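Search this site
Search

February, evening

Second week on the Grosivus job and the first day that ran to plan. The task today was shelf tape: pick up a tape dispenser from the shelf, bring it in with both hands, turn it, put it back upright, release. Then again with the dispenser in a different spot. Each pass is one example. The order from Clerkalis is for 600 of them on this shelf and then the same on a deeper one that hasn't arrived yet.

I got in before eight and wiped down the mount and the lens before anything else. Yesterday I lost a whole run to a thumbprint and only found out at lunch. The first file today looked clean on the laptop, so I went ahead.

The instruction sheet has been changed again. Both hands must be in view before contact. The grip has to be a real grip, the way a person would hold the thing if they meant to use it, with no pinching by two fingers to keep the object visible. If a hand covers part of the dispenser, that's allowed. I had been avoiding it all last week and I think a good part of that batch looks stiff as a result. I asked whether they want it redone and have had no answer.

Started with a blue dispenser. It's awkward because the blade end is heavier in the mind than in the hand, and I keep my fingers further from it than I need to. By the end of the first hour I had stopped thinking about it and was holding the tape roll itself, one hand each side. 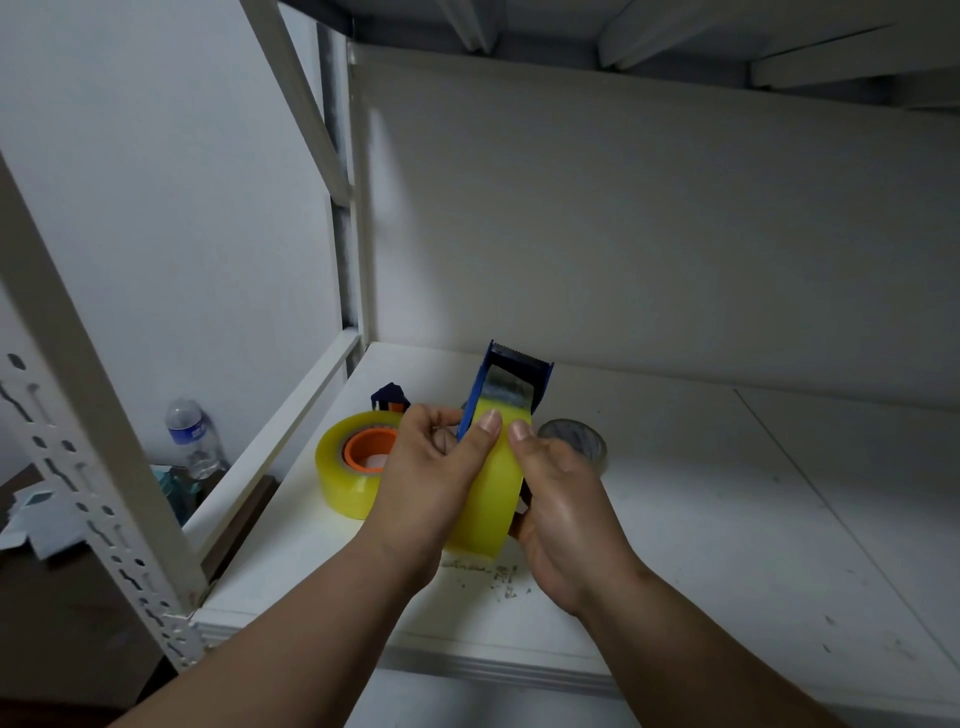
Slow down on the release, Prodden wrote on the morning's upload, the model is learning to let go too early and it's getting that from us. So after the break I counted a slow two before opening my hands, every time. It makes each pass longer and my shoulders noticed. The note also said that the failed passes should be kept and labeled as failed, where before we threw them out. I wish I'd known that last week. I must have deleted plenty of useful drops.

Labeling took up the middle of the day. There are six labels for this task (reach, contact, lift, turn, place, release) and the start of each has to be marked by hand. Contact is the hard one. I mark it when the first fingertip touches and the person checking my work marks it when the grip closes, and we came out different on 15 clips. We settled on first touch and I wrote that on a card and stuck it to the monitor. The same question will come up again with turn, I'm sure of it.

The Baumgartner software crashed once while I was saving. It kept everything up to the last clip. I've started saving after every few passes in any case.

Lunch was soup from the machine and an orange. Walked to the end of the road and back. Cold, no wind.

In the afternoon I moved to the orange dispenser. The sheet asks for changes in color and shape between blocks so that the system doesn't decide a tape dispenser is always blue. I also changed what else was on the shelf. Clutter counts as variety, and they want some other tape within reach so there is a wrong choice available. I shifted the other rolls between passes, sometimes close together, sometimes spread out. I caught myself putting them back in the same two or three places, so I made a list of positions on paper and worked down it. That helped. People are bad at random and I am no exception.

The orange one sits better in both hands. My thumb wants to go straight across the side of the roll and I let it. By then I'd stopped posing and the passes were faster and, I think, more natural. Nearly all of that block was accepted on the first check, and the rejects were for starting with one hand out of view.

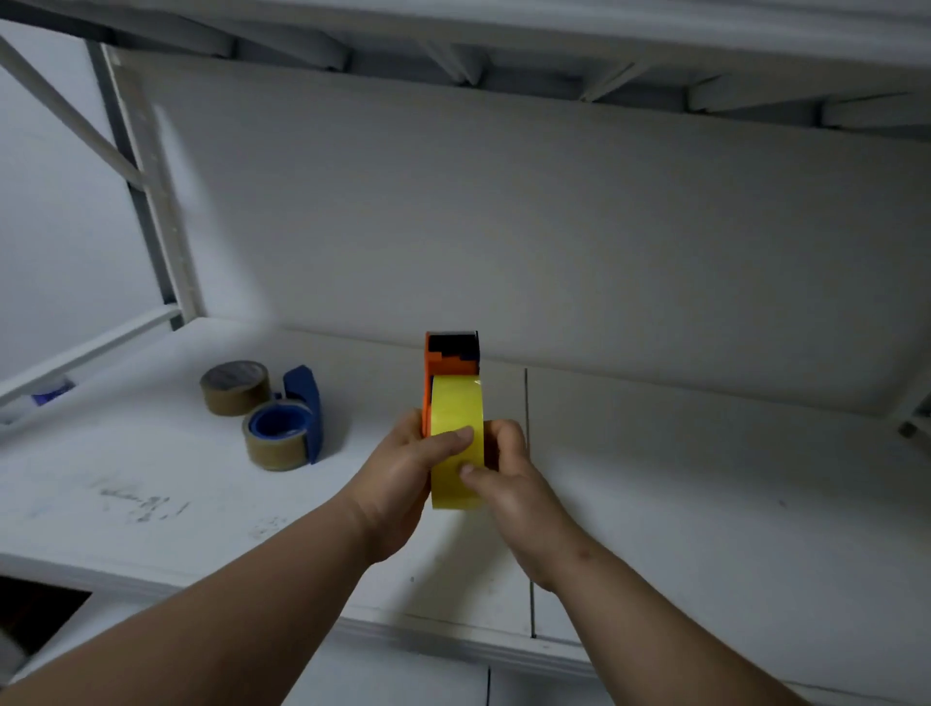
For tomorrow

Ask again about last week's batch.

Finish the orange block, then do the handovers from left to right hand. The sheet wants those recorded both ways, and I'm slow going right to left.

Bring the other shoes. Six hours standing on that floor is too much in these.

Find out when the deep shelf is coming. If it comes this week the lights have to be moved, and that's half a morning gone.

Write up the position list properly so the next person can use it. Mine is in pencil with arrows all over it.

Home by seven. Hands a bit sore across the base of the thumbs. Washed up, read for a while, bed.

This site uses cookies to remember your settings. Accept / Manage preferences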